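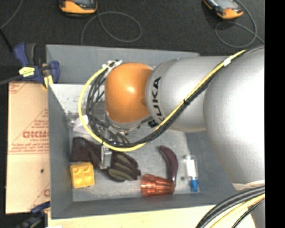

A KUKA arm reaching into a grey bin.

03/10/2026
By the Folideck newsletter desk

Print this page | E-mail this page

Buying a flat by the sea: what to ask before you sign

Many of our readers write to us after a holiday in Mellcombe. They have walked along the harbour, they have eaten well, and on the last evening they have looked in the window of an estate agent. We understand this very well. But a home near the water asks other questions than a home in the town, and it is better to ask them early.

The first question is about the building and not about the view. Salt air is hard on metal. Look at the balcony rails, the window hinges and the screws of the outside lamps. If they are brown and rough, ask when they were last changed and who paid for it. In a block with many owners this is normally taken from the service charge, so please read the accounts of the last years before you make an offer.

The service charge itself can be a surprise. At Mirura, the new block behind the east beach, the owners of a flat with two bedrooms pay 900 pounds each quarter. This includes the lift, the garden, the cleaning of the outside glass and a sum put aside for the roof. It does not include the parking space. For some buyers this is a fair price, for others it is too much for a place where they will sleep only in summer.

Then comes the lease. Mirura is sold with a long one, but in the older Kwofie building on the hill some flats have just over 60 years left. A bank can refuse a loan on such a flat, or it can ask for a bigger deposit. The lease can often be made longer, but this costs money and takes time, and you should know the price before you agree on anything.

Go to see the flat in March if you can. In the warm months every room looks friendly. In March you will hear the wind in the window frames, and you will smell the damp in the cupboards if there is any. You will also see which shops stay open and whether the bus still comes in the evening – in Mellcombe the line to the east beach has a winter timetable, and it is a thin one.

Please think also about letting. Several leases on the seafront do not allow stays shorter than two weeks, and a buyer who counts on weekend guests to pay the loan will have a problem. Ask for the lease in writing and let your solicitor read that part first.

In the next issue we will write about insurance for homes near the shore, and which papers the insurer wants to see. If you own a flat in Mellcombe and want to share your costs with other readers, you can reply to this newsletter. We do not print names without permission.

You receive this newsletter because you signed up at Folideck. You can change your settings or unsubscribe at any time.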